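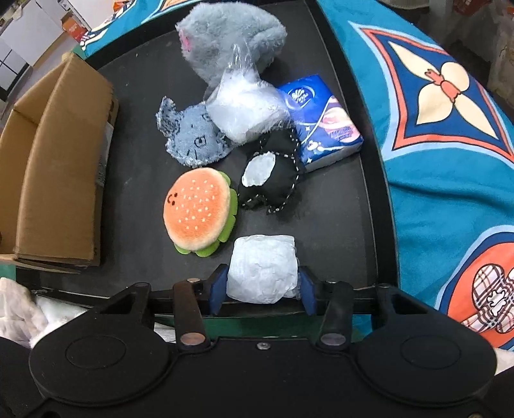 Noise ordinance hearing: does the amplified sound rule go too far?

Forum: Local Government and Free Speech
Started in April

gudrun_e
I've been putting off writing this because I know how these threads can go, but I'd love some thoughtful company on it, so pour yourself a coffee. Our city council is taking up a rule on amplified sound in public places. As drafted, you'd need a permit for any speaker, megaphone or karaoke-type setup on a sidewalk or in a park, and you'd have to apply 19 days ahead. The fine starts small and climbs with each repeat.

I live above Prasalik Bakery, right on the square, and I've had my share of Saturdays ruined by a man with a bullhorn and strong opinions on fluoride. So I do understand where it's coming from! But nineteen days is a long time when something happens in the news and people want to gather that same evening. My grandmother used to say you can't schedule being upset. Am I being silly, or does this bother anyone else?
-- Gudrun Engelhardt

waketti_walker
Not silly one bit. I go to the vigils down by Waketti Bridge, and the last one came together in an afternoon. We had one little speaker so the folks in back (a lot of them older, a couple with hearing aids) could follow the names being read. Under this draft that speaker would be a violation. Nobody was blasting anything.

What I'd want to see is an exception for gatherings in response to recent events. Plenty of towns have one, as I understand it, with just a phone call or an email beforehand.

eso_porchlight
I'm going to be the grump here, and I hope you'll all still like me afterward. I live on Eso Street, three doors from the park, and I've called the non-emergency line 31 times in one summer. Some of those were protests, some were birthday parties, and one was a fellow testing his new subwoofer. My husband works nights. He has rights too, and one of them ought to be sleeping in his own bedroom.

A permit doesn't stop anybody from talking. You can stand in that park with a sign and your own two lungs all day long and I'll bring you lemonade.

gudrun_e
I'd take you up on the lemonade! And I'm sorry about your husband's sleep, that's a miserable way to live. Would a decibel limit help you as much as a permit would? That's what I keep turning over. If the trouble is loudness, then measure loudness, and leave the paperwork out of it.

eso_porchlight
Maybe, if somebody came out to measure it. By the time an officer gets here with a meter the party's over and I'm standing on the porch in my robe looking foolish. With a permit, they either have the paper or they don't. I'd settle for a decibel limit and a curfew together, I suppose.

old_clerk_77
I typed up ordinances for another city for many years, so let me add a dull but useful point. Read section 3 of the draft again, slowly. It says the clerk "may deny a permit where the event is likely to cause annoyance." That word would worry me more than the waiting period. Annoyance to whom? A clerk who dislikes your cause could find you very annoying indeed -- and I say that with love for clerks. Courts have tended to frown on permit rules that leave that much up to one person's feelings. I'm not a lawyer, mind you.

waketti_walker
Oh my goodness, I'd skimmed right over that. Thank you.

steinarsdottir_fan
Jumping in from the other side of town. We've had the Steinarsdóttir proposal going around over here, the one that was read out at the library meeting, and I think it's a pretty decent middle road. No permit below a set sound level, a same-day notice by email for anything louder, and quiet after 9 at night. I don't love the part where repeat complaints can get you banned from the square for a season. That seems like an easy thing for a cranky neighbor to abuse (not you, Eso!).

eso_porchlight
A little bit me. But I'd read it. Is it posted somewhere?

steinarsdottir_fan
There are paper copies at the front desk of the library. I'll see whether I can type it up tonight after supper, it's over two pages and I'm a slow typist.

old_clerk_77
If you want to comment, do it in writing as well as at the microphone. Spoken comments get boiled down to a line in the minutes, and a letter goes into the packet whole. Quote the section number, suggest the exact words you'd like instead, and keep it to one page if you can stand to.

gudrun_e
I can't usually stand to, as you may have noticed, but I'll try. I'm going to ask for two things: strike "annoyance," and let people give short notice when something has just happened. Eso, if you write the curfew part I'd be glad to put my name on yours too. We still don't agree about the permits and that's all right with me.

eso_porchlight
Send me a draft and I'll look at it. Not promising anything on the permits.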